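# Why Do We Put a Lid on Leftovers?

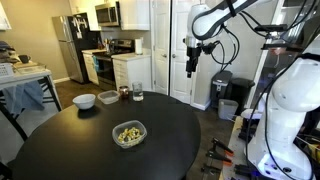

After a meal, there is often some food that nobody finished. We call this food leftovers. Tomorrow it can be a good lunch, if we take care of it today. The first thing to take care of is the air. Air moves over the food all the time and carries away tiny drops of water, so small that your eyes cannot catch them. The big clear container in the middle of the black table has no lid, so the air can reach the pale yellow and green pieces on the top of the heap. The container behind it, the one with the snap-on lid, is closed, and the air outside must stay outside.

## Small guests we cannot see

Air also carries very small living things. Some are called bacteria, and some are called mold. One bacterium is so small that 1000 of them in a line could fit across the head of a pin. They like food as much as we like it. In a warm room they grow quickly. In a cold place they grow slowly, and this is the reason why we own a refrigerator.

A refrigerator does not stop them completely. It only makes them slow. So leftovers should be eaten soon, and the grown-ups in your home will know how soon.

## What does the lid do?

A lid has several jobs:

- It keeps the water inside the food, so the food does not become hard.
- It keeps smells in their own place. Without a lid, your cake can taste like onion!
- It stops spills when somebody pushes the container to find the milk.

A small jar with a screw lid is good for sauce. A bowl is nice for eating, but for keeping food it needs a plate or some wrap on the top.

## Try it at home

You need two slices of bread and one container with a lid. Ask a grown-up first.

1. Put one slice in the container and close it.
2. Put the other slice on a plate, with nothing over it.
3. Wait until the next day.
4. Touch both slices with a clean finger.

Which one is soft? Which one is dry? Write it in your notebook, and draw both slices if you like drawing. Do not eat the bread from the test.

## New words

**Leftovers:** food that remains after a meal.

**Mold:** a living thing that can grow on old food. It often looks like fur.

*Written by Yufang Xue for the Hevham children's pages*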